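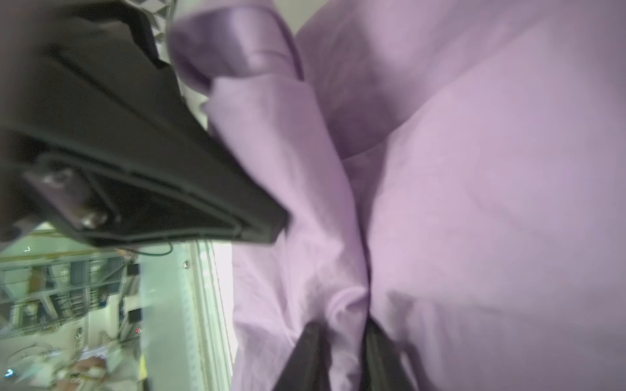
Gripper fingers closed on a pleat of lavender cloth.

Workshop > Robot arms > Recording laundry examples
Tips Tools Fabric Storage Ask us
March — by the Murico workshop desk

Folding cloth is slow to teach, and most of the trouble comes from untidy examples. These are the habits we keep when recording on the Pallen arm.

Pinch a ridge of cloth, not a flat layer. Push the fabric up into a small pleat first, then close the fingers on it. Flat cloth slides out.

Start each run from a different crumple. Shake the garment, drop it and leave it as it lands. If you smooth it out every time, the arm only learns smooth cloth.

Stick to plain colours for the first 600 runs. Patterns can come in afterwards, 2 garments at a time.

Keep a run under 16 seconds. If you fumble the grip, let go and try again in the same run — a recovery is worth keeping. Bin the run if the cloth falls on the floor.

Check the wrist camera before you begin. Wipe the lens with a dry cloth and tighten the mount screws by hand. Ours work loose after a long afternoon.

Name the files by garment and starting shape. We used dates at first and had to relabel seven folders.

Swap drivers after lunch. Two people fold differently and the set needs both.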